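**Week 4: Lighting cues in stage musicals**
Instructor: Ivana Farías

Our main text is the Bruton script of *Brutholm*, a two-act musical with 17 songs. Read Act One before class and mark every change of place or time.

A cue is one recorded lighting state plus the time it takes to get there. The touring version ran 188 cues. Most fell inside songs, on a downbeat or a key change.

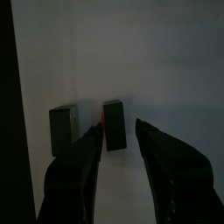
Follow spots are called separately. Write them on their own sheet, with the singer's name and the bar number. If a spot pickup and a cue land together, the stage manager calls the cue first.

For next time:

- Read Urrutia, pages 47 to 65
- Draft a cue list for the Act One finale
- Bring a pencil, as cue numbers will change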